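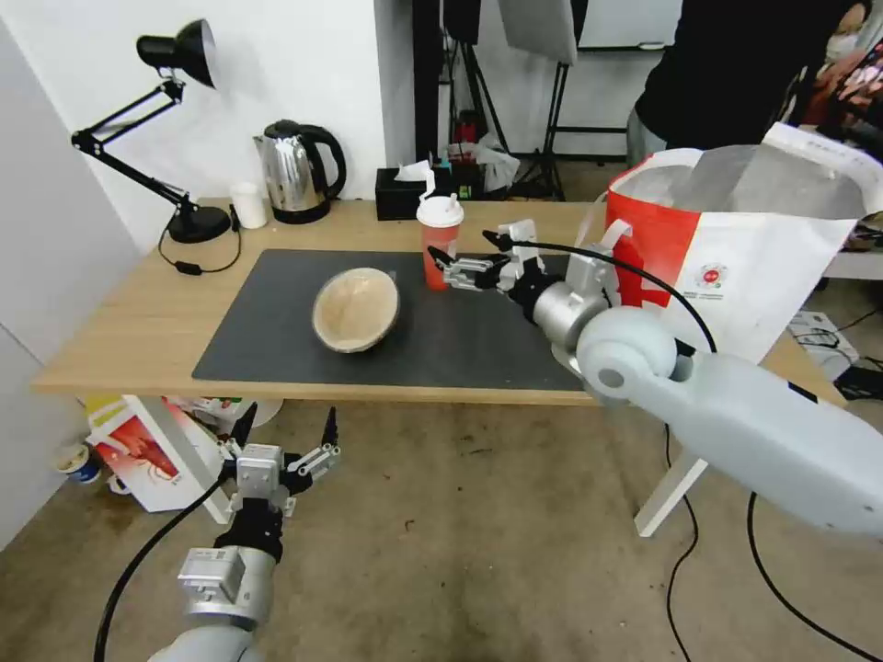
Grosora Bridge Club, November 29, 2025

Present: Kanokwan Kaewkla (chair), Anong Ratanaporn, Ketsara Luangrath, Chutima Phetsri. Apologies: Chanida Limsakul.

**Pairs league.** Second place after the Telletti match, with 66 points. Piven still owe us a date for the away leg - Anong to phone them.

**Membership.** 136 paid up. Chutima asked that reminders go to the 15 who have not renewed.

**July tournament.** Noiphan hall is free that month. Agreed to book it. Ketsara will draft the entry form; fee left over to the next meeting.

**Any other business.** New bidding boxes approved.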